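Mutulthorpe Landing: Floating Dock and Gangway Inspection
August round, with comments

Inspected by: Fotini Nikolaidis
Reviewed by: Alžběta Ševčík
Start: 6 a.m., Saturday
Conditions: overcast, light wind from the lake side, water slightly below the painted mark on the gauge board
Ratings: OK / WATCH / REPAIR / CLOSE

Items rated WATCH stay in service and are looked at again next round. REPAIR means the item stays in service with a work order open. CLOSE means the section is chained off until the reviewer signs for it. Sections are lettered from shore outward, A through F.

1. APPROACH PATH AND SHORE ABUTMENT

1.1 Path surface free of ruts, loose stone and raised edges
OK
Gravel was topped up after the spring washout and has packed down well. Some has migrated onto the concrete pad. Swept off during inspection.

1.2 Abutment concrete, visible faces
WATCH
The hairline crack on the north face is unchanged against the pencil marks. The lower end now runs under the algae line and cannot be followed without scraping. Scrape before the next round and extend the marks.

1.3 Anchor bolts at gangway hinge plate
OK
Nuts seated, paint witness lines aligned. Surface rust only.

1.4 Signs at the head of the gangway
REPAIR
The load sign is legible. The "No Diving" sign has faded to the point where it reads as a blank panel in low sun. Replacement to be ordered in the same size so the existing holes can be used.

2. GANGWAY

2.1 Hinge pins and retaining clips
OK
Both pins greased. The left clip was stiff but fully home.

2.2 Deck panels, secure and flat
REPAIR
Second panel from the shore rocks underfoot. The hold-down clip on the downstream side has opened up. Bent back by hand as a temporary measure, but it will not hold. Fit a new clip and check the stringer flange for wear where the old one has been moving.

2.3 Non-slip surface
WATCH
Grit strip is worn smooth along the center walking line, mostly in the upper third. Still adequate when dry. Tested with a wet boot: noticeable slip on the downslope, none on the level. Budget for new strip before the fall closing.

2.4 Handrails
OK
No movement at the posts under a firm side push. The upstream rail has a burr close to the bottom end, filed down on the spot.

2.5 Transition plate at the lower end
OK
Plate slides freely and lies flat. The rollers were full of weed and have been cleared. Reminder to all inspectors that the rollers are on this list every round. They were skipped in the last two reports.

2.6 Slope
OK
Measured at the current water level and within the limit on the design sheet. Expect it to steepen if the lake keeps dropping. Remeasure after any fall of more than 6 inches on the gauge board.

3. DECK SECTIONS A TO F

3.1 Boards: rot, splits, raised ends
A OK
B OK
C REPAIR
D OK
E WATCH
F OK

Section C: one board is soft at the outer end. An awl goes in to the handle with light pressure. The board on either side of it is sound. Replace the one board and look at the joist below while it is open.

Section E: a long split beside the cleat, following the grain. It does not reach the fasteners. Marked both ends with crayon.

3.2 Fasteners proud of the surface
REPAIR
Several screw heads are standing up along the outer edge of B and at the corner of D. Driving them deeper has been tried before and they come back. Pull them and move to the next length up, 25 mm longer than what is there now.

3.3 Section-to-section connections
OK, with comment
All pins present. The rubber bushings between C and D are compressed on one side and the gap is uneven, wider toward the lake. This was recorded in the spring round as "normal". I do not agree that it is normal, but it has not grown. Ševčík to give an opinion.

Reviewer's note: The anchor chain on the lake side of D has more slack than the shore side. Correct the chain (see 4.2) and then judge the gap. No rating change for now. A.Š.

3.4 Cleats
REPAIR
The cleat at the outer corner of F turns slightly when loaded sideways. Backing nut has worked loose. Tightened, but there is no lock washer under it. All other cleats firm.

3.5 Edge bumper
WATCH
Vinyl is torn in two places on E. Staples are exposed at the larger tear. Trimmed flush and hammered down. Boats with inflatable tubes should be kept off this side until the length is replaced. A notice has been put on the board in the shed and another on the cleat itself.

3.6 Swim ladder
OK
Pivots smoothly, locks in both positions. Bottom rung slimy, brushed.

4. FLOTATION AND ANCHORING

4.1 Float drums
OK except as noted
Freeboard was measured at each corner with a steel rule. All sections ride level apart from E, which sits lower on the lake side. No crack found in the part of the shell that can be reached from a boat. Possible water inside. The drum should be tapped along its whole length when the section is next lifted. Rating for that drum: WATCH.

4.2 Chains and shackles
REPAIR
Lake-side chain at D is slack, as above. Take up until it matches the shore side. The shackle at the dock end of the same chain is worn where the chain bears on it. The wear is within the limit but it should be changed while the chain is off. Fakard galvanized shackles are the approved type. Do not substitute the stainless ones left over in the bin, which are a smaller pin size.

4.3 Seizing wire on shackle pins
OK
Present at all dock-end shackles. Bottom-end shackles were not inspected this round.

4.4 Pile hoops
OK
Hoops move freely on the piles. The wear pad inside the hoop at F is thin but even.

5. ELECTRICAL AND LIGHTING

5.1 Shore pedestal, door and lock
OK
Door gasket has been replaced since the last report. No standing water inside.

5.2 Ground-fault test
OK
Tripped on test button and reset. The outlet at the head of the gangway took a second press, so Petridis has been asked to check it on their next visit. It is taped off in the meantime.

5.3 Conduit along the gangway
WATCH
One strap missing at midspan. The conduit does not sag at present.

5.4 Deck lights
REPAIR
Light at D is out. Not a bulb fault. The fitting has water in the lens and should be changed as a unit.

6. RESCUE EQUIPMENT

6.1 Ring buoy and line
OK
Line flaked and re-hung. Length 40 feet, matches the tag. No sun damage felt when run through the hands.

6.2 Reach pole
OK
Hung on its hooks. Hook end tight.

6.3 Fire extinguisher
OK
Gauge in the green, pin and seal intact, monthly tag initialed.

6.4 First aid box
REPAIR
Burn dressings past date. Eye wash used and not replaced. Whoever takes an item from the box is to write it on the card inside the lid. The card was blank.

7. SHED AND SPARES

7.1 Storage of fuel cans
OK
Cans are in the vented cabinet, caps tight.

7.2 Spare fasteners and small hardware
REPAIR
The bins were mixed again. Galvanized and stainless have been separated, and the unlabeled items have gone into a tray for sorting. Lock washers to suit the cleat bolts are out of stock. Order a pack of 12 from Nendusow with the next delivery, along with the clip for 2.2 and the screws for 3.2.

7.3 Torque wrench
WATCH
Reads consistently but the calibration sticker is missing. The date should be in the tool log. If it cannot be found, treat the wrench as uncalibrated and send it out.

8. WORK ORDERS ARISING

Before the next busy weekend: 2.2 gangway clip, 3.1 soft board in C, 3.4 cleat at F, 6.4 first aid box.
Before the fall closing: 1.4 sign, 3.2 screws, 4.2 chain and shackle at D, 5.4 light.
No section closed.
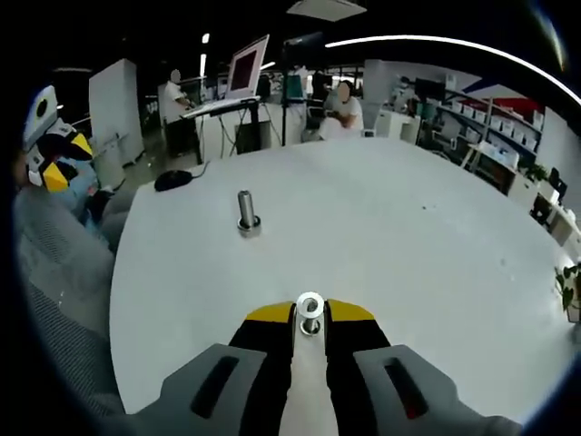

Bottom-end shackles are carried forward to the fall lift, along with the drum under E. The joist under the soft board in C is to be reported separately on the repair sheet, whatever its condition, and returned to A. Ševčík with the sheet for the cleat.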